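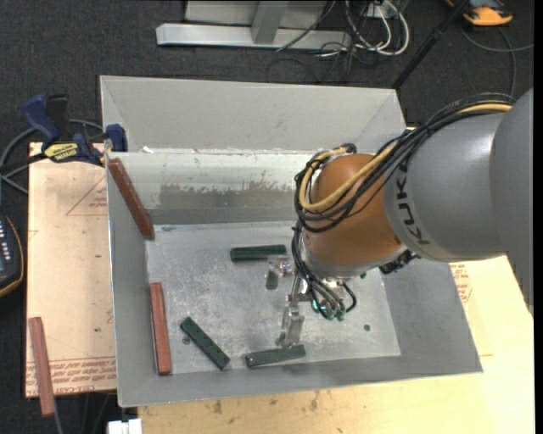 Evie Yeoman wrote in at half-time to say the stadium sound was doing it again, the echo was back on the east side and she could hear every substitution twice, a second apart, and could somebody please look at it properly this time.

So okay, I'm reopening this one. I closed it in January and I was pretty pleased with myself when I did, so let me paste in where we'd got to and then carry on underneath as I go. Sorry in advance for the length, I type the way I talk.

Ticket: PA echo and dropouts, east stand, match days
Status: reopened
Handled by: me (Phúc Lã), with Wissam Semaan on the phone when he picks up

What people hear: the announcer reads out a goalscorer, and in the lower rows of the east stand the name comes round twice. On top of that, every so often the whole east side goes silent for a couple of words and comes back in the middle of a sentence. The west stand and both ends are fine. Music is mostly fine too, or at least no one complains about music, which may only mean that an echo on a drum beat is harder to notice than an echo on a left back's surname.

What we did last time: swapped the cable from the announcer's booth to the rack, reseated everything in the rack, and turned the east delay down from 400 milliseconds to 38. That 400 was left over from a summer concert, when the stage stood at the far end of the field and the east speakers had to wait for the sound to get there. For football it's way too much. With 38 it sounded lovely on an empty ground and I shut the ticket.

Saturday-league brain says if it's lovely empty it'll be lovely full. Nope!

First thing I checked today, 10:15 in the morning: is the delay still 38? It is not. It's 400 again. I said a word I won't type here, set it back to 38, saved it, and walked down to the east stand with a radio while Bjartur Dalsgaard read last season's program notes into the booth microphone. Clean as anything. Bjartur has a good voice for it by the way, very dry, he'd be great on a corner kick.

So who put it back? I asked around, and I did ask nicely. Bjartur hadn't touched it. The booth can't touch it, they've got a mic, a mute button and a volume knob and that's their lot. Wissam can get in remotely but he hadn't logged in since winter.

10:50. Switched the rack off at the wall and on again. Delay comes up as 400. There we are then! It loads the concert preset on every cold start. We power the rack down after each home match, so every single match day it was waking up and thinking there was a band on. In January I'd saved my change to the current settings, but never to the startup slot. My fault, plain and simple, and I'm putting it in writing so Evie can frame it.

Saving to the startup slot on the Loso processor, for whoever does this after me:

Hold the Store button until the display blinks. Turn the wheel to Start. Press Store again, once. If you press it twice you get a copy of whatever was in Start before, and you'll have done nothing (I did this two times before I read the leaflet).

11:20. Cold start number one after saving: 38. Cold start number two: 38. I left it off through lunch and tried again at 1:05. Still 38. I'm calling the echo fixed, but I'm leaving the ticket open until we've had a crowd in, having learned that lesson.

Now the dropouts, which are a different animal.

I'd hoped they'd go away with the echo and they didn't. Bjartur read for a good long while and at 1:40 the east stand lost him in the middle of "attendance today, 2,274" so what I heard was "attendance today, two thousand two hundr" and then nothing and then "a warm welcome to the visitors." The log on the rack shows the east amp going into protect and coming back out. The other amps show nothing at all.

Called Wissam. His first question was whether it was getting hot. It's not, the fan is running and the front of the thing is barely warm to the hand. His second was whether anything else had been plugged into the same strip. I said no, then I went and looked, and the answer was yes. The new scoreboard controller, the Ploltis one, is on the same strip as the east amp. It went in over the break and I wasn't there that day.

I moved the scoreboard to its own outlet. Bjartur started from the top of the program again, bless him. No dropouts in a full read-through. Moved it back to the shared strip, and had Bjartur change the score to 1-0, 2-0, 3-0 while he was talking (he picked us to win, naturally). East stand dropped out on the second goal. Moved it away again, took the score all the way up to 9-0, not a single dropout.

So that explains why people said it always cut out right when we scored. I honestly thought they were exaggerating. Evie had told me in her very first message that she never once heard the name of a home goalscorer all the way through, and I'd written back something cheerful about crowd noise. Sorry, Evie.

Whether the scoreboard is faulty or it just pulls hard when the digits flip, I don't know. I've written to the installer, Lærke Ragnarsson at Sveinbjörnsson, and asked if that's normal for this model. Her reply came back at 3:30, pasted with her okay:

"Hi Phúc, the controller should be on its own outlet, it says so on the sheet we left in the cabinet. I can't say why it was put on the strip. It may be that the cable was too short to reach. I'll bring a longer one next time I'm by. Please don't leave an extension lying across the doorway."

I've left an extension lying across the doorway. It's taped down, it's yellow tape, and I'll stand next to it and wave people over it if I have to. It's only until the longer cable turns up.

Still to do:

Try it with a crowd. Next home match, I'll be in row 26 of the east stand for the first half with a radio and a coffee, and down in the lower rows for the second.

Get the longer cable from Lærke and lose the tape.

Put a label on the rack saying what Start is supposed to be. Bjartur says he'll print one, because my handwriting has been discussed before.

Ask Wissam to delete the concert preset, or at least rename it. It's called MAIN at the moment, and I can't blame the rack for thinking that's the one we want.

Update after the match. Delay on power-up was 38. We scored two and I heard both names from start to finish, once each. I also heard the lost child announcement, the raffle, and a gray hatchback with its lights on. One crackle near the end of the first half, but it was in all four stands, so I think that's the booth mic and I'll open a separate ticket for it. The announcer does hold it very close when he gets excited, and an equalizer will do that to a person.

Evie's reply, 5:10: "Heard everything. Could do with being a bit quieter now."

I've taken the east side down one notch and saved that to Start too. Pressed Store once. Leaving this open until the cable's in, then it's closed.

3 comments · 5 shares

Get match-day notices by email. Enter your address to sign up. You can unsubscribe at any time.

This site uses cookies to remember your login. Accept | Settings

Support desk runs on Wisero | Contact the ground team | Back to top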